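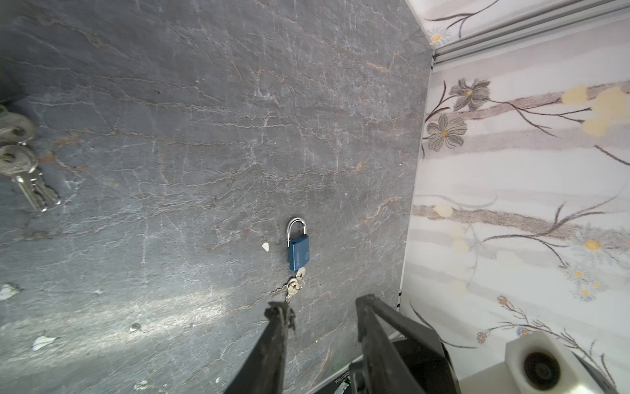

30th July. Padlock and keys on the slate, wrist camera on, Zevlow firmware as Essam left it.

Reflashed the wrist board first thing, then redid the hand-eye calibration. It settled after 4 goes. The old offsets are in the Plasholm folder if anyone wants to go back to them.

Pick attempts with the blue padlock: it grips well by the body, badly by the shackle. The shackle is shiny and the depth reading there jumps about. Keys are worse. The planner treats a ring of keys as one lump and aims for the middle, so the fingers close on nothing much. Set the closing force to 200 and left it there - above that the servo gets noisy.

Left fingertip is fraying. Yurii has the print file and says he can do a new pair in the harder filament. Don't glue it in the meantime.

Log is run 967. The last 3 tries in it are mine by hand with the joystick, so leave them out of any scoring.

To do:
Ask Kalliopi about the spare cable for the Raptis supply.
Try the keys with the approach tilted.
Move the lamp and see if the shackle reads any better.

Stopped at six, arm parked, power off at the wall.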